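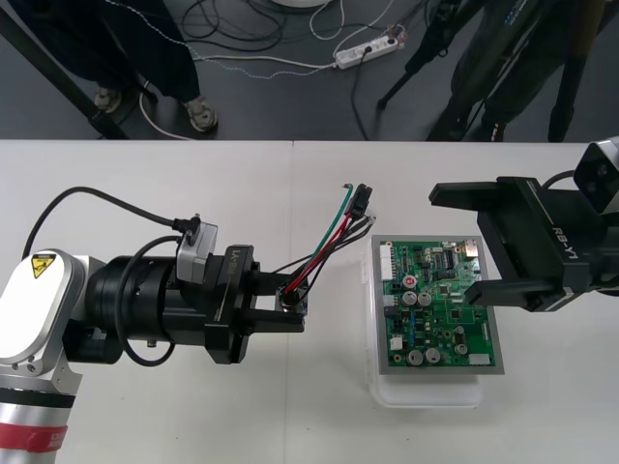 Sze-wing Tai wrote to us last month that a washing machine should live as long as a marriage, and that she is tired of hearing from shops that the repair is not worth the money. Her letter brought more answers than we usually receive, so I took it with me when I visited Hiu-tung Man in his repair shop in Trordale.

Print this article | E-mail to a friend

Mr. Man read the letter standing up, with his glasses pushed to his forehead. Then he read it again. "She is right about the shops," he said. "About the marriage I cannot judge. But a machine can live very long if the owner listens to it."

I asked what he means by listening. He explained that most faults begin with a sound. A bearing starts to hum many months before it breaks, and in this time the repair is still cheap. When the drum is already knocking against the side, the customer comes running, and then the price is different.

"People tell me it stopped suddenly," he said. "I ask if it was loud before. They think a little and say yes, since the summer."

He has repaired household machines for most of his working life. He learned it from Wai-kit Hsieh, who had the shop before him and who still comes by in the mornings to drink tea and to disagree. In those days, Mr. Man told me, the most common fault was a worn belt or a blocked pump, and both could be changed in the kitchen of the customer. Today the fault is often in the control board. The mechanical part of the machine is healthy, and a small component has died.

"The customer wants to know which part is broken, and I can tell him," he said. "Then he wants to know why he must pay for the whole board, and this I cannot explain so well."

He gave me an example from the same week. A woman brought the board from her dryer, a Granström, wrapped in a kitchen towel. The broken part was a relay which costs 2 dollars. The new board would cost her 100. He soldered the relay and charged 40 for the work, and she was content. But he is careful with such repairs. He will not do them if the board is burned, or if it is covered with a thick protective layer of resin, as some makers do now. To remove this layer takes so many hours that it makes no sense for anyone.

I wanted to know if he blames the makers. He was quiet for a while and cleaned his screwdriver. "The resin protects against moisture, so it has a reason," he answered. "I would like only that they sell me the small part, and that they give me the drawing."

Drawings are a subject that he can speak about for a long time. In the back room he keeps them in boxes, sorted by maker, with notes in pencil from him and from Mr. Hsieh. Some of the pages have been folded so often that they are held together by tape. For newer machines he depends on what other repairers share with one another. Yung-ching Yip, a colleague in another town, sends him copies, and he sends back his own notes on Pumus dishwashers, which he knows better than his own car.

We came back to the question of Mrs. Tai: when is it worth the money? Mr. Man does not like fixed rules, but he has advice. If the motor and the drum are good, repair it. If the outer tub has a crack, say goodbye. If the door seal is black with mold, change the seal and leave the door open after washing. And use less detergent, he said, because almost everybody uses too much.

He also asked me to write that customers should note the model number before they call. It is usually inside the door. He said this three times during my visit, so I write it gladly.

As for his own washing machine at home, it is an old Kendance with a dent in the front. His wife would like a new one. "It is not broken," he said. "She knows that I would hear it."

Before I left, he folded the letter from Mrs. Tai and asked if he could keep it. It now hangs beside the cash register, under the price list.

Interview: Pin-yu Poon

Print this article | E-mail to a friend

Related articles
How to clean the filter of your dishwasher
Letters: "My refrigerator is older than my son"
What to ask before you buy a used dryer
Less detergent, cleaner shirts
Where to bring old batteries in Trordale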